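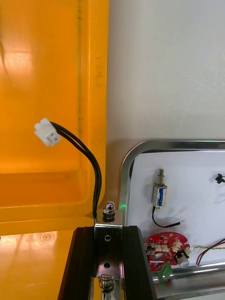
Tutorials > Kitting > Sorting small parts with the Numari starter kit

Search tutorials... Go

Setting up your first sorting job

If you have just unpacked the Numari kit from Ulmont, welcome! I spent most of April with ours, and I'd like to walk you through the job I wish I had started with, which is moving mixed electronic parts between a lined tray and the plastic bins. It's a modest job (nothing you'd brag about at dinner), but it teaches you the whole kit.

Step 1. Line the tray. Cut a sheet of plain white paper to fit flat inside the steel tray. Bare steel throws back every ceiling light you own, and small parts get lost in the shine.

Step 2. Teach the bin positions. Jog the gripper down into each bin slowly, with the speed set to 30 percent, and save a point once the fingertips are well inside the walls. Do this for every bin, even if they look identical to you. Leave some room at the sides, particularly if you'll be picking wiring. 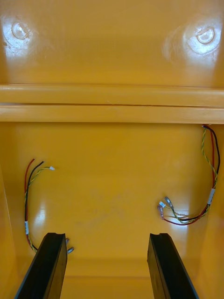
Fingers down in the bin, with a wire bundle on either side.

Step 3. Pick by the hard part. Wires droop and swing, so tell the software to grab a connector or a board edge whenever it can. The Flornus grip setting starts at 63, and I left it there for motors and dropped it a bit for the thin harnesses. Be patient with these, please! You may want to run the same harness several times before you trust it.

Step 4. Give each kind of part its own home. Boards in one bin, motors in another, harnesses in a third, and so on until you run out of bins.

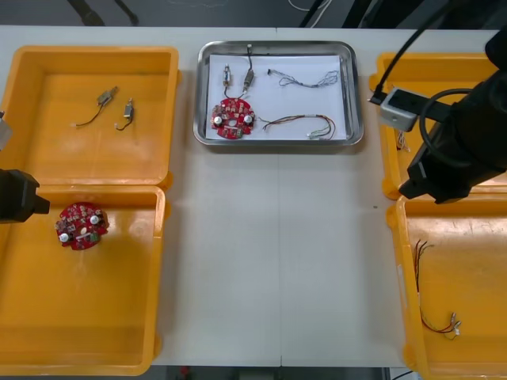
Once that's settled, save the layout under a name you'll recognize later (mine is "Chisholm 2", after the street our shop is on) and let it run a short batch while you stay close to the stop button. We worked up to 200 picks in a sitting, with a coffee in between, and I'd buy the kit again, though I do wish the manual had a proper index.

Contact us | Copyright Ulmont 2019 | Back to top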